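Nulero Recipe Card Collection

Overview

The Nulero Recipe Card Collection contains transcriptions of 262 handwritten recipe cards held by the Postia Community Library. Each record gives the title of the dish, the ingredients, the method and any notes written in the margins. The collection is issued as a single spreadsheet with 9 columns.

Preparation

The cards were transcribed by Marion McIver and checked against the originals by Shadi Darwish. Original spelling has been kept in the "text" column. A second column, "text_modern", gives current spelling and standard abbreviations for cups, teaspoons and tablespoons. Words that could not be read are marked [illegible].

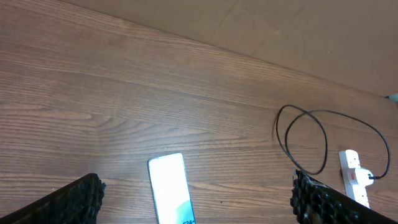

Are oven temperatures converted to Celsius?
Temperatures appear as they were written on the card, and the "oven_unit" column is left blank where the writer gave no unit.

Known limitations

Seven cards have no title and are listed by their first ingredient. Three cards are in Italian; Pierina Leone supplied the English versions, which are stored in the "translation" column. Canning and preserving instructions reflect the practice of their time and should not be followed without consulting current food safety guidance.

Terms of use

The transcriptions may be copied and adapted for teaching, study and personal use. Credit should read "Nulero Recipe Card Collection, Postia Community Library." Requests for commercial use should be sent in writing to Greer Lindsay at the library's main desk.

Updates

Corrections are reviewed each September. Please quote the card number and the column name when reporting an error.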